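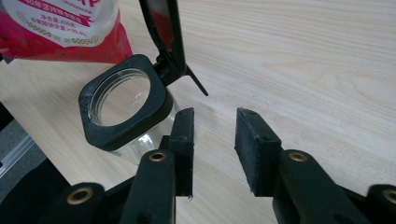 Figure 4.1 A clear glass jar on a wooden tabletop.

Chapter 4
Glass Containers and the Keeping of Food

Before you begin
Read the section on salt, smoke and drying in Chapter 3. You will need the terms brine, spoilage and shelf life.

Key terms: soda-lime glass, annealing, blow mold, headspace, closure, thermal shock

Most kitchens contain a few glass jars. Some were bought full, emptied, washed and kept. Others were bought empty for storing rice, buttons or jam. People rarely think about how a jar is made or why it has the shape it has, and for most of history ordinary households did not own one. They stored food in clay crocks, wooden barrels, baskets, skins and cloth. Glass was costly, and the pieces that reached a farmhouse were more likely to be small bottles than wide containers.

This chapter covers how glass containers came into common use and what they changed. The first half deals with the material and the methods used to shape it. The second half deals with lids, heat and the home canning of fruit and vegetables.

4.1 Why glass?

A good food container has to hold its contents without leaking, and it must not add anything to them or take anything away. Clay does fairly well if it is glazed, but old glazes often contained lead, and vinegar or fruit juice could draw the lead out. Wood soaks up liquid and holds on to smells. Tin-coated iron works until the coating is scratched, after which the iron rusts.

Glass has none of these problems. It does not rust and does not absorb oil or odor. Acid foods such as pickles and tomatoes have almost no effect on it over the time they are likely to be stored. It can be boiled, and most glass lets the cook see what is inside – a cloudy brine or a spot of mold shows up before the jar is opened.

The drawbacks are just as plain. Glass is heavy for the amount it holds, and it breaks when dropped. It also breaks when one part is heated or cooled much faster than another, a kind of failure called thermal shock. A cold jar filled with boiling syrup may crack around the base. Canning instructions therefore tell the cook to warm the jars first.

4.2 What glass is made of

Nearly all jar glass is soda-lime glass. Its main ingredient is silica, which comes from sand. Silica by itself melts only at a very high temperature, so soda ash is added to bring the melting point down. A glass made from just these two would slowly dissolve in water. Lime, from crushed limestone, makes it stable.

Sand usually carries a little iron, and iron turns glass green. Early makers accepted the color. Later ones learned to choose cleaner sand or to add small amounts of other minerals that hid the tint. Broken glass, known as cullet, goes into the furnace too. It melts more easily than the raw materials and saves fuel.

After shaping, a jar must be cooled slowly. This step is called annealing. If it is skipped, the outside hardens while the inside is still hot, and the stress stays locked in the wall. Such a jar may look sound and then split on the shelf.

4.3 A pantry record from Cesthorpe

The household book of Branwen Ruddock, who kept a farm kitchen at Cesthorpe, is used several times in this chapter. In one December entry she listed 236 filled jars on her shelves. Of these, 103 held fruit. The rest held pickles, beans and tomatoes, with two jars of honey entered on a line of their own. She also wrote down breakages, and most of them happened on canning days, in the hot water bath.

The book was copied out by Ifeoma Afolabi and Jairo Alvarado. Their copy keeps the original spelling, and the passages printed here follow it. Some entries give no quantities. Others give a measure such as "the blue cup," which cannot be converted to modern units.

As you read the entries in Section 4.6, note which foods she put up in glass and which she still kept in crocks. Cabbage, for instance, stayed in the crock every year. Eggs did as well – they were stored in a lime solution, and a narrow neck would have made them hard to lift out.

4.4 Shaping the jar

Until molds came into use, a jar was blown freehand. The worker gathered melted glass on the end of an iron pipe, blew a bubble, and shaped it by swinging and rolling it.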